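Von: Aarti Ahuja, Zentrale Werkstattdienste
An: Verteiler Elektroniklager und Praktikumsräume
Betreff: Re: [Elektroniklager] Aufbewahrung loser Leiterplatten in den gelben Behältern
Datum: Donnerstag, 24. Juni

Sehr geehrte Kolleginnen und Kollegen,
sehr geehrter Herr Whitlock,

vielen Dank für Ihre Anfrage, die ich mit Einverständnis der Werkstattleitung über den Verteiler beantworte, weil mehrere Arbeitsbereiche betroffen sind. Zur besseren Nachvollziehbarkeit zitiere ich die wesentlichen Abschnitte.

Graham Whitlock schrieb:
> Sehr geehrte Frau Ahuja,
>
> bei der Vorbereitung der Bestandsaufnahme sind wir auf einige
> Unklarheiten im Umgang mit bestückten Leiterplatten gestoßen.
> Nach der Lagerordnung sind diese in den grauen Einsätzen der
> Firma Indura abzulegen. In der Praxis werden sie im
> Praktikumsbereich jedoch auch in den großen gelben
> Kunststoffbehältern gesammelt, zum Teil zusammen mit
> Anschlussleitungen.
>
> Ich bitte um Auskunft zu folgenden Punkten:
>
> Erstens: Ist die Sammlung in offenen Behältern weiterhin
> zulässig, und wenn ja, für welche Baugruppen?
>
> Zweitens: Wie sind die 53 runden Platinen aus dem Lehrprojekt
> Pitik zu erfassen, als Einzelteile oder als Satz?
>
> Drittens: Wer ist für Altbeschriftungen und Klebestreifen an
> den Behältern zuständig?
>
> Für eine Rückmeldung vor der Begehung wäre ich dankbar.
>
> Mit freundlichen Grüßen
> Graham Whitlock
> Materialverwaltung

Zu Punkt 1: Die offene Sammlung bleibt für Platinen zulässig, die als Übungs- oder Ausschussmaterial gekennzeichnet sind. Funktionsfähige Baugruppen, die nochmals ausgegeben werden sollen, gehören ausnahmslos in die Einsätze von Indura und sind dort einzeln in antistatische Beutel zu legen. Die gelben Behälter bestehen aus gewöhnlichem Kunststoff ohne ableitende Ausrüstung. Eine entsprechende Klarstellung wird in Abschnitt 5 der Lagerordnung aufgenommen.

Je Behälter sind höchstens 16 Platinen vorgesehen. Sie sind flach und in einer Lage auf den Boden zu legen. Das Stapeln führt bei Platinen mit stehenden Kondensatoren und Steckverbindern regelmäßig zu verbogenen Anschlüssen; der Ersatz wird seit dem vergangenen Oktober den ausgebenden Bereichen in Rechnung gestellt.

Zu Punkt 2: Die Platinen aus dem Projekt Pitik sind einzeln zu erfassen. Die Führung als Satz war nur für die Erstausgabe vorgesehen und entfällt. Maßgeblich ist die Artikelnummer aus der Liste Ghasemi, die allen Bereichen vorliegt. Platinen ohne lesbare Nummer sind getrennt abzulegen und der Werkstatt zu melden. Eine nachträgliche Nummernvergabe durch die Arbeitsbereiche ist nicht gestattet.

Zu Punkt 3: Die Zuständigkeit liegt bei dem Bereich, in dem der Behälter steht. Beschriftungen und Klebestreifen früherer Nutzungen sind vor der Begehung rückstandsfrei zu entfernen. Kratzer in der Oberfläche sind unerheblich und müssen nicht gemeldet werden. Risse und ausgebrochene Kanten führen dagegen zur Aussonderung.

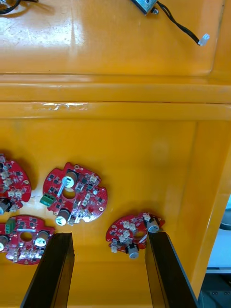 Foto: Zentrale Werkstattdienste, Bildablage Elektroniklager

Rote Leiterplatten der runden Bauform mit gekerbtem Rand, lose auf dem Behälterboden. Diese Ablage ist für Übungsmaterial nicht zu beanstanden. Zu beachten sind der Klebestreifen an der Kante oberhalb des Innenraums sowie die schwarze Leitung mit weißem Stecker auf der oberen Fläche. Klebestreifen fallen unter Punkt 3. Leitungen sind nicht auf den Behältern abzulegen, soweit sie nicht für eine laufende Arbeit benötigt werden. Für lose Anschlussleitungen stehen in jedem Praktikumsraum 2 Schubkästen des Systems Jomach bereit.

Ich bitte die Bereichsverantwortlichen, die Behälter bis zur Begehung durchzusehen und mir Abweichungen vom Sollbestand schriftlich mitzuteilen. Fehlanzeige ist erforderlich. Für Bereiche, die im laufenden Semester keine Platinen ausgegeben haben, genügt eine formlose Nachricht an die Werkstattadresse.

Rückfragen zur Liste Ghasemi bitte ich unmittelbar an Herrn Whitlock zu richten, Fragen zur Lagerordnung an mich.

Mit freundlichen Grüßen
Im Auftrag
Aarti Ahuja
Zentrale Werkstattdienste

--
Verteiler Elektroniklager und Praktikumsräume
Antworten gehen an alle Mitglieder der Liste. Abmeldungen bitte an die Listenverwaltung.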